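Who Does the Sorting Now?
Speaker notes, operations track, 11:15 slot

Opening. Don't thank the sponsors, the chair does that. Ask for hands: who here has had a robot arrive at work in the last two years? Keep your hand up if your job title changed. Keep it up if your pay did. Wait for it. Let the room look at itself.

Then say where I'm coming from. I ran a returns floor at Ketbridge for a long time before I started writing about this stuff. I have sat through a lot of vendor demos. I liked some of them. My complaint today is with the word "freed," as in "staff are freed up for higher-value work." I want to know what work, and who picked it.
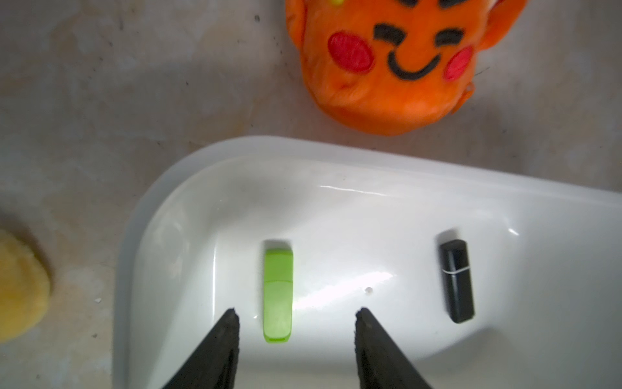
Notes: 1055 words in full, 9 min read

Slide 2. Two flash drives in a white tray, one green, one black, and the gripper coming in. Leave this up a while. Small returned electronics is the dullest job on a returns floor. You pick a thing up, you look at it, you put it where it goes. Everybody calls it unskilled. Say that when I did it I also noticed cracked caps, sticky labels, and the customer who sent back the same model over and over. None of that was in the job description, so none of it gets into the spec for the machine.

Pumley story (keep short). They put in a Sundura two-arm cell in January. The slide they showed the staff said 500 items a shift. The first month came in at 310. People on the bench made up the difference, and the report to head office gave the cell credit for all of it. I don't think anyone lied. The form had one box.

PAUSE. Drink water.

What changed for the people there. Before, you sorted and talked. After, you stand by a cell and wait for it to need you. One woman told me the old job made her hands tired and the new one makes her tired everywhere else. She can't chat because she has to listen for the stop tone. She can't walk off either. Her break now depends on when the batch ends.

Gbeho did it differently, and I should be fair about that. They let the bench crew decide which items went to the cell and which stayed with people. Output was lower, 262 a shift, and management there still thinks it's a decent trade. I'd like to see it hold for another year before I cheer.

Slide 3. A wider view now, with both arms in. Ask the audience to look at the drives on the floor between the grippers, and the green object in the bin, and then ask who in their building would be called if one of them ended up in the wrong place. Most will say "the operator." Ask what that person was called before.

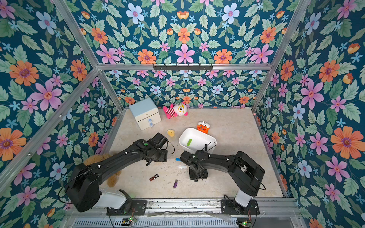
Questions to take home

Ask the vendor what happens to the leftovers. Every cell has them. Get the name of the job that handles them and find out what it pays.

Ask for the count with the human picks taken out. If they can't separate the two, treat the number as a brochure.

Ask the bench crew first, on paid time, before the order is signed. A feedback session after installation is a complaints box.

If someone asks whether I'm against automation: no. I hated sorting. I'd have handed it over gladly if I'd been told what I'd be doing the week after.

Skip the quote slide if running late. Go to Q&A.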